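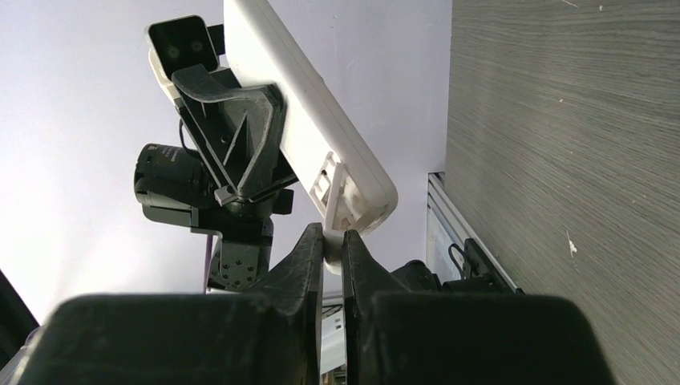
Figure 3. A long white plastic housing with rounded corners. The clip or bracket at its lower end is moulded with small rectangular slots and ribs.

4.2 Clip damage and storage conditions

The housings used in the storage trial came from two suppliers, Marchetti and Pellari, and were kept at the Brelgate and Grekisberg depots in the packaging in which they were delivered. Neither depot is heated. Brelgate is a brick building with a concrete floor and fairly steady conditions throughout the year; Grekisberg is a steel shed, and its inside temperature follows the weather closely. Parts were put on the shelves in September and taken down on 18th January, before the spring deliveries made it hard to keep the batches apart.

Of the 230 housings stored, 208 could be opened and closed by hand at the end of the trial with no visible damage to the clip. The remainder showed either a crack at the root of the clip or a lasting bend that kept the cover from seating. Cracks were the more common fault at Grekisberg and bends at Brelgate. We had expected the reverse, given that a cold part is stiffer but gives way at a smaller bend, and the stacks at Brelgate were no higher than those at Grekisberg. The likeliest cause is the packaging. Brelgate received most of its stock in thin card trays which sagged at the corners, so that the weight of the upper layers was carried by the clips in the layer beneath.

The place where a crack begins depends mainly on the inside corner between clip and wall. Where that corner is sharp, the crack starts at the surface on the tension side and runs straight across. Where it is rounded, damage tends to start instead at the edge of a slot, if the clip has one. Slots are put into clips to save material and to let the part bend more easily, and ribs to give back some of the stiffness lost. The two features work against each other, and a rib that ends abruptly beside a slot is a poor arrangement. Several of the Pellari parts had this fault. MacDonald and Mercado reported the same pattern in their earlier study of meter covers, although their parts were thicker and had been in use outdoors.

Opening force was measured on a bench gauge with the housing clamped along its longer side. Each part was tested three times and the middle value kept. Readings taken less than 60 minutes after a part had been brought in from the depot were thrown out, as they drifted while the plastic came up to room temperature. A small number of Marchetti parts gave a first reading well above the other two — probably from a thin line of flash along the catch, which wore away on first opening — and for these the choice of the middle value matters.

No link was found between colour change and clip damage. White parts stored near the roof lights at Grekisberg had yellowed slightly on the exposed face, but their clips faced inwards and were not affected. The question of longer exposure is left to Section 5, where the shelf records kept by Iwasaki and Calloway are compared with the returns from customers.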